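Search this site Go

We use cookies to remember your settings and see which pages get read. Accept / Manage cookies

FOR IMMEDIATE RELEASE
June 2021

STILLUVEL, A BOOK ABOUT SITTING ON THE FLOOR, IS OUT THIS SUMMER FROM STONDEO

Hi, and thanks for opening this! I'm Frida Vídalín, and I've written a book about the floor. Sitting on it, lying on it, eating a sandwich on it, and getting back up again with some dignity. It's called Stilluvel, it runs to 261 pages, and Stondeo is publishing it in paperback at the end of the month.

I've written press releases for other people for most of my working life, so it feels very strange to be doing my own. Nanna Briem, my editor at Stondeo, offered to write it for me and I said no, I can manage, and then I spent two evenings staring at the word "delighted." I am delighted. Let's leave it there and get on.

The book started with my knees. I was in my late forties, I'd dropped an earring under the bed, and when I went down after it I realized I hadn't been on my own bedroom floor in years. Getting down was fine. Getting up took the bed frame, the nightstand and some language I won't repeat in a press release. I found the earring, at least. The next morning I drank my coffee sitting on the rug with my back against the couch, and I kept on doing that, and after a while I started writing notes about it.
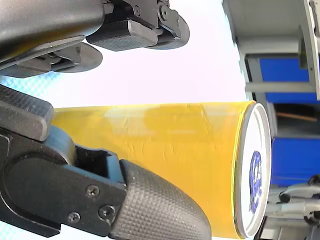 What's in the book

Stilluvel is part memoir and part very gentle handbook. The first half is about my family, who all lived at floor level in one way or another. My grandmother sorted buttons on the kitchen linoleum. My father did his taxes lying on his stomach in the hallway with the papers fanned out in front of him (he said a desk made him anxious), and we all just stepped over him until it was done.

The second half gets practical. There are chapters on:

- Ways to sit, including the ones that don't involve crossing your legs
- Getting up from the floor with a chair, with a wall, and with nothing at all
- Rugs, mats, cushions and bare boards, and how each one feels after an hour
- Reading, eating and talking on the phone down there
- Drafts
- Playing with small children when you'd rather be in an armchair

I'm not a doctor or a physical therapist and the book says so on the first page. If something hurts, please stop and go ask a person with the right training. I did have the getting-up chapter read by two physical therapists, and they sent it back with so many penciled notes that I rewrote the whole thing. It's much better now.

The chapter on mats was the most fun to write. I went in thinking they were all pretty much the same, and I came out with opinions! I like the foam kind that fits together like a jigsaw puzzle, the sort you see in playrooms, since you can make it as big as you want and pull it apart when company comes. I can't stand anything with a fringe. Wool is lovely in February and terrible in July. There are three full pages on what to do about crumbs.

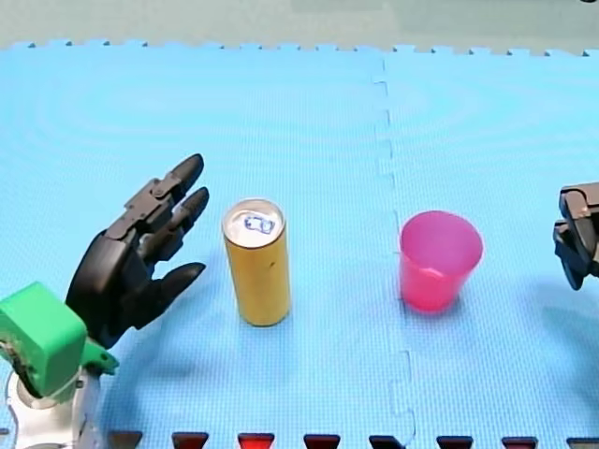

Photo: Nanna Briem for Stondeo. Free to reproduce with credit.

How it got made

Last fall I put a short survey in my newsletter asking people when they'd last sat on the floor and why. I figured my sister would answer, and maybe a neighbor. I got 380 replies, and a lot of them were long. People wrote to me about wrapping presents, and fixing bikes, and sitting outside a bathroom door while a toddler worked things out on the other side. One woman had eaten every meal of her first month in a new apartment off an upturned drawer, and told me she still misses it a little now that she owns a table. With their permission, I've used many of those letters in the book, first names only, and I think they're the best thing in it.

Nanna has been the most patient editor anyone could ask for. She cut a chapter on carpet history that I was very attached to, and I sulked, and she was right. (If you really want it, email me. I still have it.)

The first printing is 1,000 copies, done by Driltico on a nice soft cream paper. I asked for a binding that stays open by itself, because a book about the floor has to lie flat on one. Driltico sent sample after sample until we got there, and I tested each of them in the proper position, on my stomach, with toast.

Where to find it and where to find me

Talukder, my favorite bookstore, is hosting the launch and has signed copies set aside for anyone who asks at the counter. They're clearing the chairs out of the back room for the evening, so bring a cushion if you'd like one. There will be chairs along one wall too — nobody has to sit on the floor to come to a party about it. I'll read for a little while, we'll have lemonade, and I'll sign whatever you put in front of me.

After that I'd love to talk to anyone who'll have me. Book clubs, libraries, radio, your aunt's podcast. I'm happy to do it by phone or video, and I can also write a short piece to fit if you have a gap on your page.

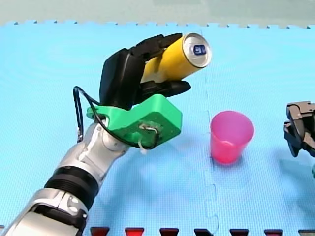 Frida Vídalín

For reviewers

Review copies are ready now, printed or as a PDF. Please tell Nanna Briem at Stondeo which one you want and where it should go. Two extracts are cleared for use right away: the button chapter, and the first part of "Getting Up." If you'd like to run anything else, just ask, and she'll most likely say yes.

The title is pronounced the way it looks. I made the word up when I was six, for the spot behind the couch where the heating pipe ran, and my mother has confirmed this in writing.

Stilluvel by Frida Vídalín. Paperback, 261 pages. Published by Stondeo.

ENDS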